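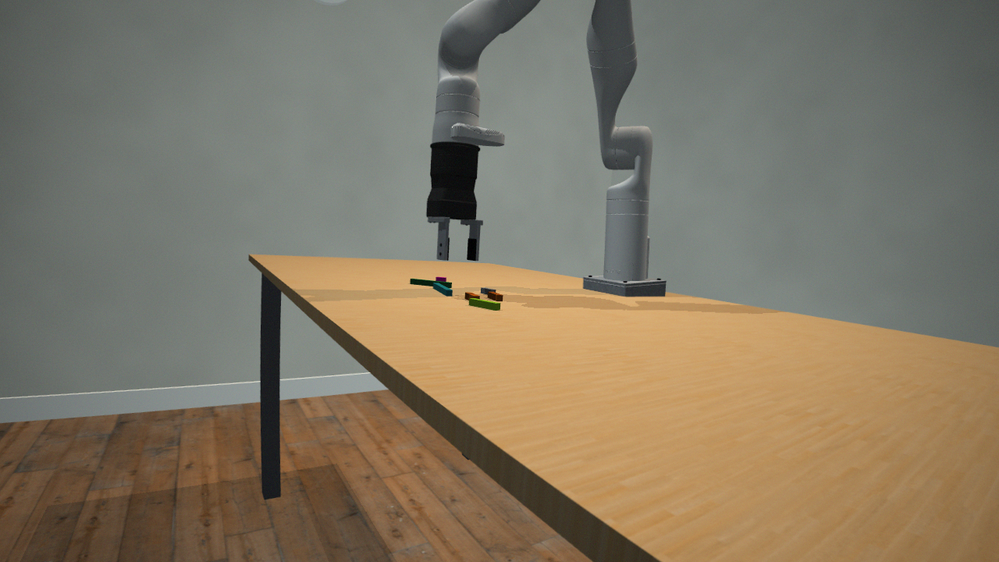 El objetivo de la práctica era decidir cuál de los dos controladores, Trirnow o Biso, convenía usar en la tarea de recoger piezas y llevarlas a una bandeja. Todo el trabajo se hizo en simulación, con el mismo brazo y la misma pinza de dos dedos. Las piezas son bloques alargados de colores, juntos a la izquierda de la base, y esa disposición resultó más difícil de lo previsto: el verde oscuro y el magenta quedan muy próximos, y el azul grisáceo está medio tapado por uno de los anaranjados, así que la pinza tiene poco sitio para bajar los dedos.

## Montaje de los ensayos

Hicimos 24 intentos con cada controlador. Cada intento empieza con la pinza abierta y termina cuando el bloque llega a la bandeja, se cae o se agota el tiempo. La posición inicial de los bloques se guardó en un archivo y se cargó igual para ambos. El orden de recogida lo fijaba el planificador Politis, que no modificamos.

Trirnow trabaja en posición: sigue la trayectoria y cierra los dedos hasta una apertura dada. Biso añade un límite de fuerza en el cierre y corrige la muñeca si detecta contacto lateral.

## Resultados

Con Trirnow se completaron 17 intentos. Los fallos se concentraron en los bloques con vecinos cerca: un dedo empujaba la pieza contigua y el agarre salía torcido. Con Biso solo fallaron dos, ambos por tiempo agotado. A cambio, Biso tardó casi 2 veces más por pieza, sobre todo en la bajada.

Probamos también a girar la muñeca antes de bajar, siguiendo el eje largo del bloque. Trirnow mejoró en las piezas de los extremos y siguió fallando en las centrales. No repetimos la serie completa con este cambio, por lo que no lo incluimos en la comparación.

## Pendiente

Vangelis Mitsotakis-Vlachou, tutor de la práctica, nos pidió revisar el coeficiente de rozamiento de las almohadillas, que dejamos en el valor por defecto de Wundaver. En junio repetiremos los ensayos con un valor más bajo y con los bloques colocados al azar.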